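An Empty Fridge Before the Holidays
December 2, 2025

The shared workspace Wusteo has one refrigerator, and for the past three years the same woman has been in charge of it. She took on the job when she rented her desk there, in exchange for a small cut in the monthly fee. She asked us not to use her name. "People will know who it is anyway," she said. "They get the emails."

We talked to her about what she does with it, how often, and what she has given up trying to change.

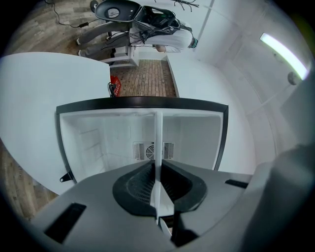 Marguerite Tolland

The full clean-out happens twice a year, in July and again before the holidays. Everything comes out, including the shelves. She starts with the ridges molded into the side walls, where the shelves rest. "That's where the jam goes," she said. "You wipe the flat part and think you're done, and then you put a finger along the ridge."

The fan cover low on the back wall gets a dry cloth first and a damp one after. She does not spray anything at it. The grille has slats on both sides, and she goes over those with an old toothbrush.

"I was pushing a sponge into it for the first year," she said. "Then I read the booklet. It says to keep water away from the fan, so now I keep water away from the fan."

She uses warm water and baking soda for the rest. She has tried two store cleaners and went back to baking soda both times, mostly on account of the smell. The door takes the longest. It is big and flat on the inside and shows every streak.

What about the food? Anything with a name and a date on it goes into a cooler while she works. Anything without one goes in the trash. There is an email a week ahead and another the day before. In July she still threw out a whole roast chicken.

"Somebody was upset about that," she said. "I was upset about it too. It looked like a good chicken."

The racks

She washes the racks in the utility sink down the hall, since the one in the room is too shallow. They have to be dry before they go back in. She used to dry them with a dish towel and now just leans them up and does something else for a while.

Getting people to use the racks properly is another matter. At one point she put tape on the edges with a tenant's initials for every section. It lasted until someone moved out and someone else moved in. She also bought a set of stacking bins from Woveo, and they were too deep for the door to close.

"I measured the inside," she said. "I didn't measure it with the rack in."

The bins now hold printer paper. She would like a second refrigerator, and priced one at $324 plus delivery, but there is no outlet on that side she trusts with it. The space is small and the floor fills up fast with chairs, boxes and cords.

She is less strict about what goes on top. A black top shows dust, she said, so she wipes it when she waters the plants. There are two of them up there, both pink. One has pointed leaves and the other is a succulent that grows in a rosette. She has no idea how they compare with what a plant store would recommend.

"They get a little light and not much attention," she said. "The succulent I water when I remember. The other one lets me know."

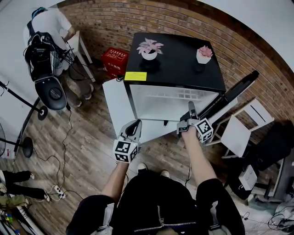
What she would tell another office

Pick one person, she said, and pay them something, even if it is only $10 off. Before she took over, the job went around by turns, and the turns were mostly skipped. An old sign-up sheet from Sudine, the design firm that had the room before, was still taped up when she arrived. It had two names on it.

She would also do the clean-out on a Tuesday. On Mondays people bring in lunch for the week, and by Friday they have gone home early and left it.

The last thing she mentioned was the door. Leave it open for a while after you wipe it down, she said, with the power off, and tell everyone you are doing it on purpose. "I've had it closed on me four times. Once they put a yogurt in."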